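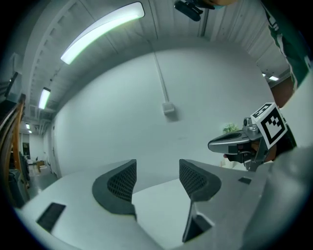
Two hand-held grippers, one with its mesh finger pads facing each other.

How to Label and Store Shared Tools So They Get Put Back
Updated 11/28/24

If more than one person uses the same set of tools, things go missing. Most of them are in a drawer, a coat pocket or the wrong box. This page covers the system we use in the Jeststead workshop. It takes an afternoon to set up.

What you need
A label maker or a paint pen
Clear tape, 2 inches wide
Stackable bins with flat fronts
A clipboard and a pencil on a string

Step 1. Empty everything out
Put every tool on the floor or on a big table. Do this before you buy bins. When we did ours in July we had 172 items, and 43 of them were duplicates or broken. Set the broken ones aside and decide on them the same day.

Step 2. Sort by job
Sort by what people are doing when they reach for the tool. Tape measures go with pencils and squares, even though they look nothing alike. Keep each group small enough to fit in one bin with the lid closed.

Step 3. Number the bins first
Give each bin a number, then give each tool in it the same number plus a letter. A tool marked 7C lives in bin 7. Write the number on the front of the bin and again on the shelf edge under it.

Step 4. Mark the tools
Wipe the spot with rubbing alcohol and let it dry. Put the label where a hand won't rub it - the end of a handle is usually fine, the middle is not. Cover paper labels with clear tape and press the edges down hard. On dark tools use a white paint pen and leave it overnight.
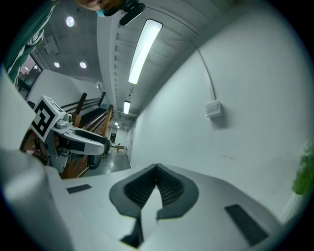
A hand-held gripper with a patterned cube marker, held up on the left.

Items that come in pairs get the same number and letter, with a 1 or 2 after it. Don't split a pair between bins.

Step 5. Set up the sign-out sheet
Four columns are enough: tool number, name, date out, date back. We tried a phone app at the Wollov site and people stopped using it. The clipboard hangs by the door at shoulder height.

Step 6. Check once a month
Open each bin and compare it with the list taped inside the lid. With 115 tools this takes us 50 minutes. Replace any label that has started to lift.

If a tool is too big for a bin, hang it on the wall and paint its outline behind it. The number goes inside the outline.

Next page: Choosing shelves for a damp room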